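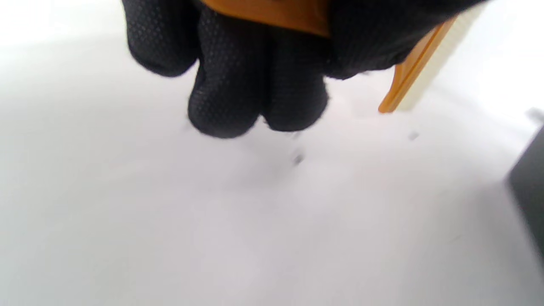

## 손으로 하던 일을 기계에 넘기는 중

2021년 8월 29일

펜두라에서 일한 지 9년째다. 처음 들어왔을 때는 로스터 한 대에 사람이 다섯이었고, 볶은 콩을 고르는 일도 팬을 닦는 일도 손이 비는 사람이 했다. 지금은 선별과 마무리를 맡는 자리가 따로 있고, 내가 그 자리의 조장이다. 올봄부터 이 자리의 일을 조금씩 기계로 옮기고 있다. 회사 바깥 사람들이 자꾸 물어봐서 한 번 적어 둔다.

자동화 이야기가 처음 나온 건 작년 10월이었다. 톤드홀름이라는 업체에서 두 사람이 와서 이틀 동안 우리가 일하는 것을 봤다. 그때는 다들 색채 선별기를 더 큰 것으로 바꾸는 줄 알았다. 선별기는 전부터 쓰고 있었고, 큰 로트는 지금도 거기로 지나간다. 톤드홀름이 보러 온 것은 선별기 다음에 남는 일이었다. 샘플 로트를 팬에 펴서 눈으로 보고, 골라내고, 병에 담고, 팬에 남은 가루와 껍질을 솔로 쓸어 내는 일이다.

말로 하면 간단한데 하루에 이걸 수십 번 한다. 바쁜 날은 팬 72개 분량을 봤다. 허리보다 목이 먼저 아프고, 오후 네 시쯤 되면 덜 익은 콩과 멀쩡한 콩이 비슷해 보이기 시작한다. 꾸옌 턴 씨는 작년에 손목 때문에 두 달을 쉬었다.

### 장갑을 끼고 하는 일

지금 하고 있는 단계는 기계가 배울 동작을 사람이 먼저 해 주는 것이다. 검은 장갑을 끼고 손등에 컨트롤러를 단 채로 평소 하던 작업을 한다. 손 대신 집게를 쥐고 같은 일을 하는 시간도 있다. 한 동작이 끝나면 손을 정해진 위치로 돌리고, 물건을 다시 놓고, 또 한다. 오전에 40회를 채우면 그날 몫은 끝이다.

처음 일주일은 불편했다. 맨손으로 하던 일이라 장갑을 끼면 콩이 손끝에서 어떻게 구르는지 알 수가 없다. 콩 한 알을 집으려다 옆의 것을 밀어내고, 그걸 다시 잡으려다 또 밀어낸다. 집게는 더하다. 손목을 돌리는 각도까지 생각해야 해서 평소 2초면 하던 것을 한참 붙들고 있게 된다.

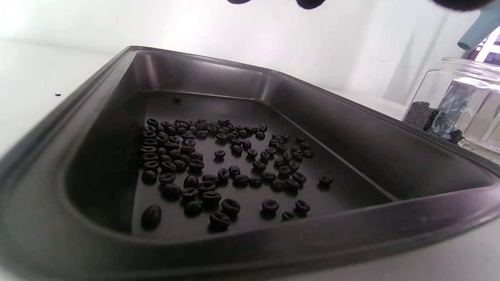
그래도 며칠 지나니 요령이 생겼다. 콩이 몰려 있는 쪽은 건드리지 않고, 떨어져 있는 것부터 집는다. 가장자리로 붙은 콩은 벽을 타고 올리면 된다. 맨손으로 할 때는 이런 순서를 생각해 본 적이 없었다. 따이 담 씨가 톤드홀름 쪽에 설명을 해 줘야 해서 우리 넷이 각자 하는 순서를 종이에 적어 봤는데, 네 장이 다 달랐다. 나는 앞에서 뒤로, 리엔 피 씨는 왼쪽 벽부터, 끼에우 찐 씨는 큰 것부터 본다고 썼다. 같은 작업대를 몇 년이나 나눠 쓰면서 그걸 몰랐다.

어느 방식이 맞느냐는 이야기가 잠깐 나왔다. 톤드홀름의 응아이오 매키넌 씨는 한 가지로 통일하지 말고 각자 하던 대로 해 달라고 했다. 다만 솔질은 방향을 맞췄다. 안쪽 벽에서 바닥 가운데로 쓸고, 모서리는 마지막에 한다. 이건 기계 때문이라기보다 원래 맞췄어야 할 일이었다.

### 달라진 것

일의 양은 아직 줄지 않았다. 오전에 장갑을 끼고, 오후에 원래 물량을 본다. 그래서 5월과 6월은 오히려 더 바빴고, 불만도 나왔다. 회사에서 단시간 근무자 한 명을 더 뽑고 나서야 숨을 좀 돌렸다. 이런 사업을 시작하는 곳이 있다면 처음 몇 달은 사람이 더 필요하다고 말해 주고 싶다.

자리 이야기도 해야겠다. 기계가 들어오면 누가 나가느냐는 질문은 첫 설명회에서 바로 나왔다. 회사의 답은 선별 인원을 줄이지 않고, 빈 시간은 커핑과 출하 검사로 돌린다는 것이었다. 나는 그 내용을 문서로 달라고 했고 7월에 받았다. 기한이 내년 말까지로 적혀 있다. 그 뒤는 그때 다시 이야기하기로 했는데, 꾸옌 씨는 그 한 줄이 계속 마음에 걸린다고 한다. 나도 그렇다.

커핑 교육은 벌써 시작했다. 리엔 씨가 제일 잘한다. 본인은 콩을 오래 들여다봐서 그렇다고 하는데, 나도 같은 세월을 들여다봤지만 점수는 한참 낮다. 끼에우 씨는 교육을 받지 않겠다고 했고, 출하 검사 쪽으로 가고 싶어 한다. 그쪽은 서서 하는 일이라 싫어할 줄 알았는데 물어보니 앉아 있는 게 더 힘들었다고 했다.

작업대도 바뀌었다. 예전에는 커터 칼과 테이프와 누군가의 컵이 늘 같이 올라와 있었다. 지금은 작업을 시작하기 전에 그날 쓸 것만 놓고 나머지는 치운다.
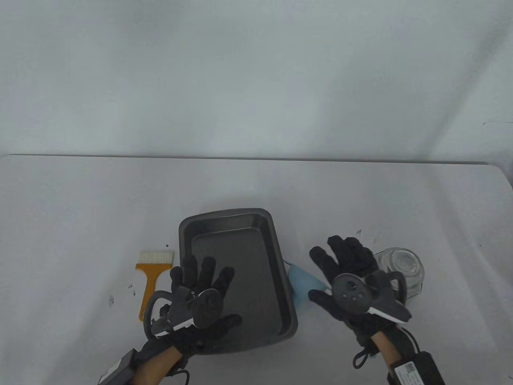
*흰 작업대 위의 팬과 솔, 유리병. 양손에 장갑과 컨트롤러를 착용한 상태.*

치우는 버릇은 오후 작업에도 남아서, 테이프를 찾으러 다니는 시간이 없어졌다. 대신 컵 둘 곳이 없다는 말이 나와 벽 쪽에 선반을 하나 달아 달라고 신청해 두었다. 복도 쪽 벽이다.

### 기계가 하는 것

우리가 넘긴 동작으로 움직이는 장비의 이름은 프로스텔이다. 아직 시험 단계이고 생산 물량에는 쓰지 않는다. 지난주에 옆방에서 도는 것을 잠깐 봤다. 솔질은 생각보다 괜찮았다. 느리지만 모서리를 빼먹지 않는다. 콩을 집는 것은 아직 멀었다. 한 알을 집으러 내려갔다가 빈손으로 올라오는 일이 잦고, 그때마다 처음 위치로 돌아갔다가 다시 내려간다. 따이 씨는 그걸 보고 우리 첫 주 같다고 했다.

내가 보기에 제일 먼저 넘어갈 일은 팬 청소다. 그 일이 넘어가서 서운해할 사람은 우리 조에 없다. 결점두를 눈으로 판단하는 일은 어떻게 될지 모르겠다. 집는 것과 고르는 것은 다른 문제인데, 설명회에서는 둘을 한꺼번에 말하는 경우가 많아서 다음 회의 때는 나눠서 물어볼 생각이다.

다음 회의에 들고 갈 질문은 지금까지 세 가지다. 프로스텔이 멈췄을 때 누가 손을 대는지, 그 교육은 근무 시간에 하는지, 그리고 오전 횟수를 여기서 더 늘릴 계획이 있는지. 답을 받으면 이어서 적겠다.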